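Bench arms help > Faults and safety

Left arm lets go of cloth after fault stop

gerville_bench
June 22, 2019
Hello all. I run a two-arm folding cell for small garments, controller is Wukel, gripper software is Pliso. Since I updated the software I get fault 472 on the left arm, always when it pinches thick cloth. The arm stops, which is good. But some seconds later the fingers open without any command from me. Yesterday I was reaching in to take the shirt away when they moved. I was not hurt, only surprised. Grip force limit is set to 2000 in the settings page, same value as before the update. Has anybody seen this?

ruppert2
472 is the overload code for the finger motor. Your limit is too high for bunched fabric. Lower it and the fault will go away. I would not blame the update.

lmalabanan
I don't agree with ruppert2. A lower limit may hide the code, but an opening after a stop is a different problem, and more serious. Please show the setup, with the cable side of the left wrist if you can.

gerville_bench
Thank you both. I add three pictures of the work.

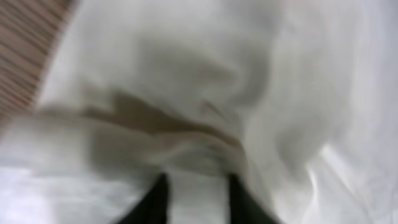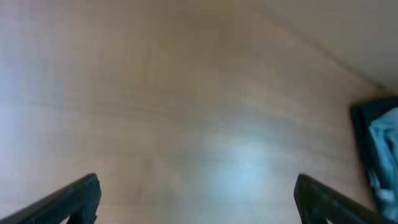
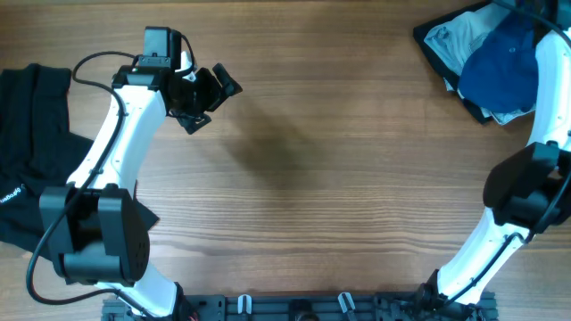 Gripper views first and second, the table with both arms third.

lmalabanan
Thanks. In the third one the cable at the left wrist makes a big loop and goes down past the joint. I would check the plug there before changing any number. When the finger motor loses its signal for a moment, my older Pliso version went to its "home" position, and home was open. Look in the startup page for "home after fault" and turn it off.

ruppert2
A loop is normal, the wrist has to turn. And look at the first picture, the cloth is bunched right at the fingers. That is overload for me.

lmalabanan
Yes, it can be overload as well. I only say that the overload does not explain the opening. Until it is found – cut the motor power before hands go in. A software stop is not enough.

gerville_bench
I found "home after fault" and it was on. I am quite sure I had it off before. Now it is off and the fingers stay where they are after the stop. Fault 472 still comes, so I will try a lower limit as ruppert2 says, and I will also change the wrist cable when the new one arrives. Power is off now each time I reach in.

ruppert2
Ok, the setting I did not know. Write here what limit works for you, please.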